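Household robots still slow at tidying up, Callow trial finds

CALLOW – A machine that can clear a living room table without help is still years from the average home, according to the people running a trial of household robots here.

Zodthorpe, the company behind the project, gave the first results on February 15, 2022. Its two-armed robot was given 35 everyday jobs, among them folding towels, loading a dishwasher, wiping a counter and putting small items back in their holders. It finished four of them at a rate the company considers good enough for daily use.

Wiping flat surfaces went best. Towels were folded correctly in most attempts, but a single bath towel took close to five minutes.

Small, mixed items caused the most trouble. Sarahí Zavala, who leads testing at Zodthorpe, said the robot could pick up a spoon or a cup from a bare surface nearly every time, but failed often once things were touching each other.

"People see a table with a few things on it," Zavala said. "The robot has to work out where one thing stops and the next one starts, and then pick the right one without pushing the rest onto the floor."
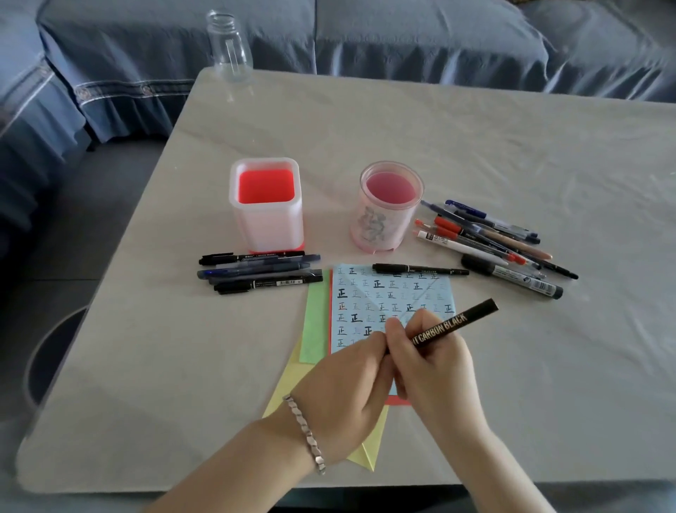
Desk and table clutter is now the main subject of the second stage of the trial. Zavala said pens were chosen because almost every home has them and they come in so many shapes. A person can take hold of a black pen with both hands, over a stack of colored paper, with more pens in a pile to one side and a bundle on the other, and hardly look down. Clear containers add to the problem. Depth sensors often read straight through a see-through cup or an empty plastic bottle, and the arm then closes in the wrong place.

The results match what stores have found. Felberg, which runs a chain of stationery and gift shops, tried an automated shelf sorter in its Yáñez Street branch last June and took it out after five weeks. Store manager Fulgencio Aguirre said it handled boxed goods well.

"Anything loose, my staff had to go back and do again," Aguirre said. "We would look at it again if the price came down and it could do the pen aisle."

Amancay Urrutia, an engineer who advises the trial, said progress on grasping had been steady but that speed was still a problem. In the tests, putting a set of pens back into a cup took the robot 50 times as long as it took a person.

Zodthorpe has not set a price or a sale date. The second stage will be held in four homes in Callow and is due to start in June.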